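Golwood passa a vender móveis antigos "certificados", mas os critérios continuam por explicar

A Golwood, plataforma de revenda de mobiliário em segunda mão, começou em outubro a aplicar um selo próprio às peças anunciadas como antigas. O selo chama-se Covo e promete ao comprador que a cómoda, o aparador ou a cadeira em causa foi "verificado quanto a época, madeira e integridade". A empresa apresentou-o como resposta às queixas de clientes que pagaram por peças do início do século passado e receberam cópias dos anos oitenta.

A intenção é fácil de aplaudir. O que falta é saber como se faz a verificação, e nesse ponto os documentos publicados pela Golwood são curtos. O regulamento do selo ocupa 2 páginas, uma delas quase toda dedicada ao uso do logótipo. Na outra lê-se que a avaliação é feita "por especialistas, com base em fotografias e na informação prestada pelo vendedor". Em nenhuma linha se diz quem são os especialistas, que formação têm ou se alguma vez veem o móvel antes de este seguir para casa do cliente.

Qualquer restaurador sabe o que uma fotografia não mostra. Não mostra o peso de uma gaveta, nem o cheiro do verniz, nem o fundo traseiro substituído por contraplacado e encostado à parede. Um pé refeito com boa mão passa por original em qualquer ecrã. As marcas de serra na parte de baixo de um tampo, que ajudam a separar o trabalho manual do industrial, raramente aparecem nos anúncios, e o regulamento não obriga o vendedor a mostrá-las.

O selo custa 95 euros por peça e é pago por quem vende. A Golwood sustenta que o pagamento não influencia o resultado e que o valor é devido mesmo em caso de recusa. Questionada sobre quantas peças recusou até agora, a empresa respondeu que "não divulga dados desagregados". Sabe-se apenas que foram submetidas 200 peças no primeiro mês, número que consta do comunicado de lançamento e que aí aparece sem mais nenhum ao lado.

A garantia também merece leitura atenta. Se o comprador provar que a peça foi mal datada, tem direito a um vale de 200 euros para gastar na plataforma. O dinheiro da compra só é devolvido quando houver "divergência substancial", expressão que o texto não define. Para quem compra uma mesinha de cabeceira, o vale pode chegar. Para quem compra um guarda-fatos de carvalho entalhado, dificilmente cobre o transporte de volta, que fica, aliás, por conta do cliente. A prova tem de ser apresentada por perito independente, e o regulamento nada diz sobre quem lhe paga os honorários.

Há precedentes pouco animadores. A Sotent, que vendia relógios de parede e pequenos móveis, teve um selo semelhante e retirou-o sem explicações ao fim de uma época. A Bright, leiloeira digital, preferiu deixar cair a palavra "certificado" e passou a publicar relatórios de estado assinados, com fotografias das juntas, das ferragens e das costas de cada peça. É mais trabalhoso e menos vistoso no topo de um anúncio, mas dá ao comprador alguma coisa que ele pode conferir com os próprios olhos.

A Golwood diz que pondera publicar "uma versão alargada" dos critérios, sem adiantar prazo. Até lá, convém pedir ao vendedor o que sempre se pediu: imagens do interior das gavetas, do avesso do tampo e das dobradiças, recibos de restauros anteriores e, se a distância permitir, uma visita. O selo Covo não dispensa nenhum destes passos, e o próprio regulamento, na última alínea, recomenda ao comprador que "proceda às diligências que entender necessárias".

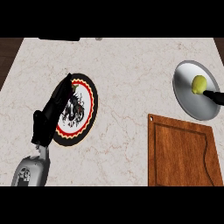 Haoran Fu comenta que pediu à Golwood o nome do perito que avaliou o aparador que comprou com selo e recebeu de volta uma ligação para o regulamento, o mesmo que já tinha lido antes de pagar.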